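Let Me Skip the Crafting

I finished Plustska last month, and by my save file's count I spent more than a quarter of it standing at a workbench. I don't mean choosing what to build or working out what I could afford. I mean holding down a button while a ring filled up, then doing it again for the next item in the stack. It is a good game with a good world and a very strong last act, and I came close to never seeing that last act because I needed 20 strips of treated hide to get through a mountain pass.

I think games with crafting in them should let players turn most of it off. I don't think it should be hidden in an accessibility menu or sold as an easy mode. It should sit next to subtitle size and controller vibration as an ordinary preference.

When I bring this up with people who play the same things I do, the first answer is usually that I should play something else. But crafting is no longer a genre you can avoid. Ten years ago you could look at the back of the box and know. Now it turns up in shooters, in racing games, in story games where your character is supposed to be running for her life. Okberg is a detective game. You interview suspects, compare their stories and make an accusation. It also has you gather pine resin to make lamp oil, and if you run out of lamp oil you can't search a room after dark. The resin has no bearing on the case.

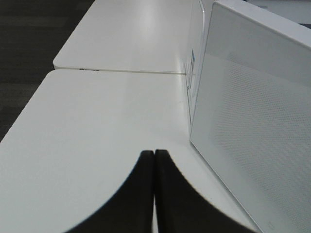 A white tabletop.

The second answer is better, and I want to be fair to it. Crafting gives weight to things. If I made the arrow, I care where it lands. If the medicine took me an evening to put together, I'll think hard before using it. I've felt this. The early hours of Cutton work exactly that way. You start with a knife and a wet coat, and the first fire you build feels like something you earned. The first night I kept going back to check on it.

The trouble is that the feeling doesn't survive repetition, and nearly every game with crafting depends on repetition. The first fire in Cutton matters. By the middle of the game I was lighting them without looking at the screen. The steps were the same, the animation was the same, and the only thing the game was asking of me was time. It had stopped being a survival problem hours earlier, once I had a full bag and a route between water sources. The designers clearly knew this, since the threats had moved on to weather and wolves, but the fire still took the same nine button presses it took on the first night.

A chore can be interesting while you are learning it. After that it should get faster, or someone else should do it, or it should go away. Combat systems understand this very well. The guard who nearly killed me in the first hour of Plustska is someone I can drop in one move by the end, and the game expects me to enjoy the difference. The workbench got no such treatment. I bought an upgrade that raised the stack limit, so I could hold the button for longer.

There is a cost to menus, too, that I think designers underrate. Every recipe is something the player has to read, and every ingredient needs an icon, a weight and a place to be stored. Okberg has three kinds of string. I was carrying a murder case around in my head, with six suspects and a timeline that didn't add up, and the game kept making me set it down to sort string. When I came back to the case after a long session of gathering, I had to reread my own notes. That is a real loss for a mystery. Pacing is most of what a mystery has.

I also suspect that a lot of crafting exists to make games longer. I can't prove this for any one title and I won't try. But a map full of plants is cheaper to make than a map full of things worth doing, and a player who is picking plants is still playing. If a trailer promises 100 hours, those hours have to come from somewhere. I would have been happier with Plustska at half the length, and I would have paid the same for it. 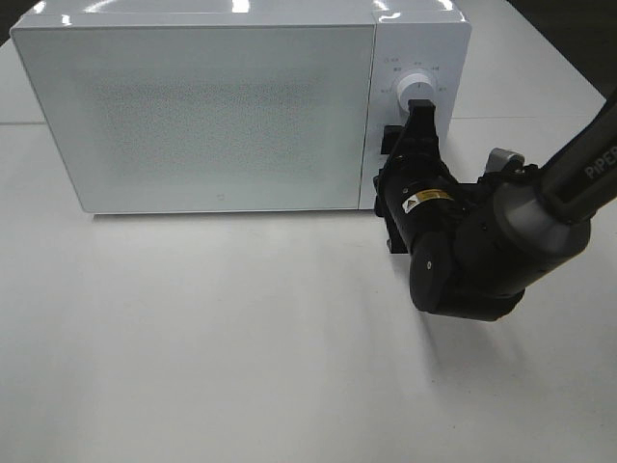
So what would a switch look like? The simplest version is a toggle that says you always have the basic supplies. Arrows, bandages, lamp oil and food are kept at a sensible level as long as you rest now and then. Rare items, the ones with a story attached or a real choice behind them, still have to be made. Most games already draw this line in their own code, because they already know which ingredients are common and which ones sit at the end of a quest.

A second version lets you pay for it. You walk into town, hand over coins and walk out stocked. Many games have shops, but they price basic goods so badly that buying them is foolish, which tells you the workbench is being protected. In Plustska a bundle of arrows costs more than a horse blanket, and I have never figured out why anyone in that country would be an archer.

The version I like best is the one in Gagnon, a small game about running a ferry. You have to repair the hull yourself two times. Each repair is slow and a little fiddly, and you can do it badly. After the second one, a deckhand joins the crew and takes over. You can still do it by hand if you want, and there's a small bonus for doing it well. I did it by hand once more near the end, when the boat had taken a bad hit and I didn't trust anyone else with it. It was one of my favorite moments in the game, and it only worked because I'd been allowed to stop.

I know some players would hate to see any of this become standard. They like the gathering. They put on a podcast, fill the bags and sort the chests by color, and they find it restful after work. I don't want to take it from them. A toggle leaves their game exactly as it was. The worry I hear is that once the option exists, designers will balance around the people who skip, and crafting will get thin. That could happen. I'd point out that difficulty settings were met with the same worry, and hard modes are in better shape now than they were when they were the only mode.

There are games where a switch would make no sense. If the whole design is a factory, or a kitchen, or a potion shop, then the making is the game and removing it leaves nothing. I'm fine with that. I know what I'm buying, and I've lost plenty of weekends to factories. My complaint is with the detective who has to boil resin and the soldier who has to skin a deer between missions.

I started Plustska over last night to see whether I had been too hard on it. The opening is still excellent. The ride in through the snow holds up, and so does the scene at the inn. Then the innkeeper told me the bridge was out and that she could use some rope, and I went outside to look for flax.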